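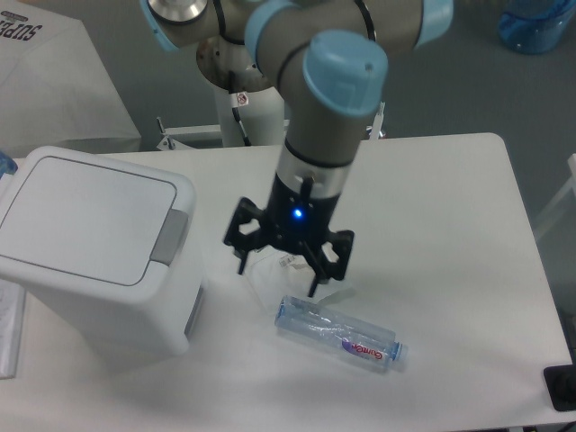
Three fingers and a white table.

Saturday, May 13, 2023

Quick one tonight, kids are in bed and I have to be up at six. Darts results first and then the moaning.

Lost 5-3 in the second round of the Dunby Open. Not a bad draw either. 24 players signed up, which is decent for a spring weekend, and I got a bye, so really I've only got myself to blame. Went two legs up. Had three darts at tops for a 3-0 lead and put every one of them outside the wire. Same miss, same place. After that it just went.

Rodel Dizon beat me. Nice guy, throws fast, hardly looks at the board between darts. He took out 77 with me sitting on 25 – treble 19, double 10, like he was paying a parking meter. I'd already gone for the five to leave 20 and bounced out. Shook his hand, bought him a soda. He went out in the semis to a kid from Pattinasarany whose name I never caught, very smooth thrower, barely moves anything above the elbow.

What I took from it: my finishing is a mess. Scoring was fine, maybe the best it's been since November. But anything under 40 and I start thinking, and then my grip gets tight and the dart comes out late. Tried the looser hold again in practice afterwards. Feels awful for ten minutes and then feels OK. Sticking with it till the end of the month.

Also changed flights. Went back to the small ones. The big ones kept knocking each other when I got two in the same bed. Might just be in my head.

The venue. Funduvdale hall is great for parking and terrible for everything else. Lights over board 8 buzz the whole time and the floor slopes, I swear it does, you can feel it in your front foot. Somebody had taped the oche down twice, one line a half inch behind the other, so there was a whole argument before the first match about which one counted. The back one, if your wondering. Coffee was good though. Chili was gone by noon.

League is back on this week, we play Flena away. They beat us at home last time and their captain still brings it up. We're short one so if anybody wants a game, text me, you don't have to be any good. We've got a spare shirt, its an XL and it has been washed.

Other stuff – new board goes up in the garage tomorrow if I can find the level. Old one is basically all holes around treble 20 and then brand new from 11 to 14, whch tells you plenty.

Going to go throw fifty at double 16 before bed. Quietly.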